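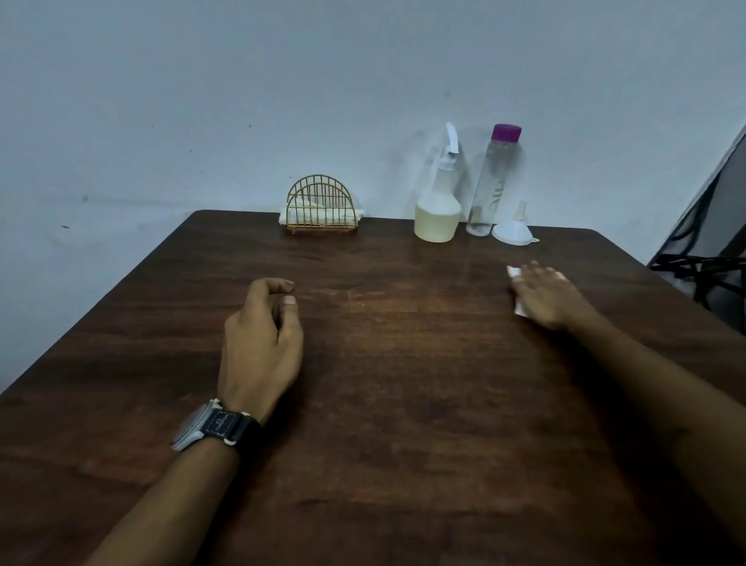

Clorkance and Prondar agree to keep agreeing

2026-07-17

The border talks between Clorkance and Prondar ended in Holtby on Thursday night with what both governments are calling a breakthrough. They used the same word, which was the last thing they had in common all evening.

According to the statement put out by the Clorkance foreign ministry, Prondar has accepted a permanent line along the Quansah River, will pull its customs posts back from the east bank and has dropped its claim to the bridge tolls. According to the statement put out by Prondar 40 minutes later, there is no permanent line, the customs posts are staying put, and the bridge tolls were never discussed at all except in passing, over dinner.

The two sides do agree that there will be more talks. They start again in 60 days, at a place to be settled in separate talks.

The dispute covers 385 miles of frontier, most of it river, and the river moves. That has been the trouble from the beginning. The old treaty put the border in the middle of the main channel without saying what should happen when the main channel wandered off, and it has since wandered off more than once, usually toward Prondar and usually in spring. Farmers on the low ground outside the river towns have been paying land tax to one capital and getting their mail from the other, when they get any.

What was signed in Holtby is a framework. It runs to 141 pages with the annexes, and the annexes are the part worth reading. The main text says the parties "recognize the importance of the river." Annex C, which nobody at the signing table seemed eager to bring up, says the customs arrangements stay as they are until a joint survey is finished. It gives no finish date for the survey. It gives no start date either, though there is a detailed section on the color of the survey boats.

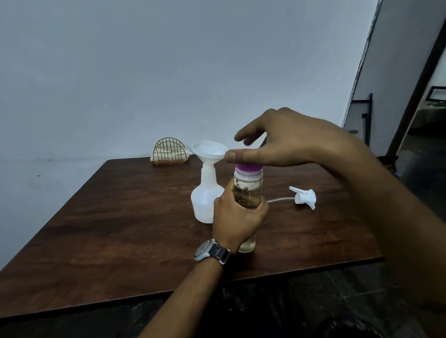

A small glass bottle with a purple and white lid, in hand over a wooden table.

In Clorkance, the government wasted no time. State television broke into its evening programs with a banner reading THE RIVER IS OURS, and the ruling party sent text messages to its members asking for donations to defend the deal from its enemies. By breakfast the opposition had called it a surrender. Pressed on which part had been surrendered, an opposition spokesman said he was still waiting for a copy.

Prondar's parliament took the opposite road to the same spot. There the government said it had given up nothing, and the opposition said that giving up nothing for 204 days of negotiating, at the prices Holtby hotels charge, was hardly something to brag about. A debate is set for Monday. The government has the votes, as long as the farm bloc shows up, and the farm bloc has let it be known that it would like to talk about diesel first.

The hosts looked tired and pleased. Holtby has now put on five rounds of these talks and has become good at it - the flags are the same height, the doors to the hall open from both ends so that neither delegation has to walk in second, and the podium has been moved back from the window after what happened in April, when Prondar's team noticed that the view behind the speaker was of the wrong bank.

One thing did get decided. The night ferry, stopped since last fall, will run again three times a week. Passengers will show their papers on both sides, and each country will stamp them in its own color of ink. Clorkance says this proves the ferry crosses an international border. Prondar says the stamp is a service to travelers and has no legal meaning. The ferry company says it will sail when somebody tells it who is paying for the fuel.
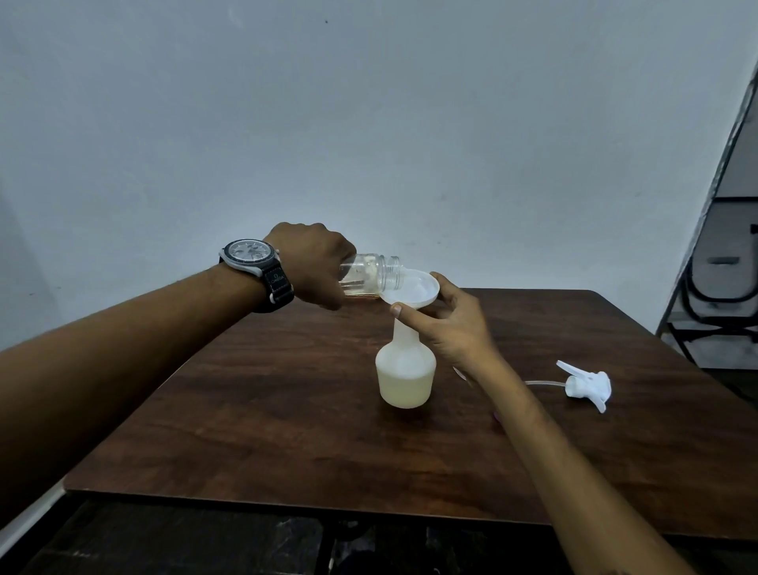
A clear glass jar tipped on its side over a white plastic funnel.

There is also the matter of the translation. The framework exists in two official versions, both equally binding, and readers of both will find that the Clorkance text speaks of "the border" in 19 places where the Prondar text has "the area." Officials from the two sides were asked about this on the steps of the hall. One said the words mean the same thing. The other said the difference was the whole point and that his side had fought for it. They were standing close enough to hear each other and kept looking straight ahead.

Outside powers have been polite. Several neighboring governments welcomed the deal in statements short enough to suggest they had not read it, and one congratulated the parties on a ceasefire, though no shots have been fired on the Quansah in living memory unless you count duck season.

The market at the east end of the bridge opened as usual on Friday. Traders there said the tolls were still being collected by both sides, first by Clorkance going out and then by Prondar coming in, and that a truck of onions now costs more to get over the river than to grow. A toll clerk in the Prondar booth said he had received no new instructions. The Clorkance booth was closed for a staff meeting about the breakthrough.

The joint survey commission is due to hold its first meeting before the next round. Clorkance has nominated six members and Prondar has nominated seven. The framework calls for equal numbers, and a working group has been formed to look into it.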